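Plosik refurbished desktop tower, black

I've been fixing up office towers for years now, and this black one is the kind I keep coming back to. It's big, it's plain, and you can get your hands in it without losing any skin! Everything I sell under the Plosik name gets opened up on the bench, cleaned out and put back together by me (or by Shota Tamura when I'm buried in orders).

What you get is the complete tower with power supply, motherboard, processor and memory already in place, plus an expansion card. No monitor, keyboard or mouse – if you need those, send me a note and I'll see what's on the shelf. Drives are wiped before anything leaves the shop. I don't put an operating system on unless you ask for one.

People write in wanting to know if they can work on it themselves. Sure you can! Lay it on its side, take the side panel off and you're looking straight down at the whole board. The cables are a bit of a tangle, I'll admit, and I leave them the way they were routed at the factory. 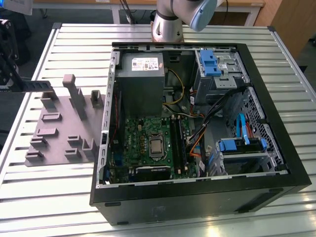
Side panel off. Power supply upper left, drive cage with the blue latch upper right.

If you're adding a drive, start at that blue latch. Go easy on it, it's plastic.

Shipping is $19 and the tower goes out double boxed. Local pickup is free, come by after four in the afternoon and ask for Weronika. You've got 40 days to send it back if you don't get along with it, and I'd like the original box back too, please.

Spare side panels: ask first, I'm usually short
Order code: Plosik 53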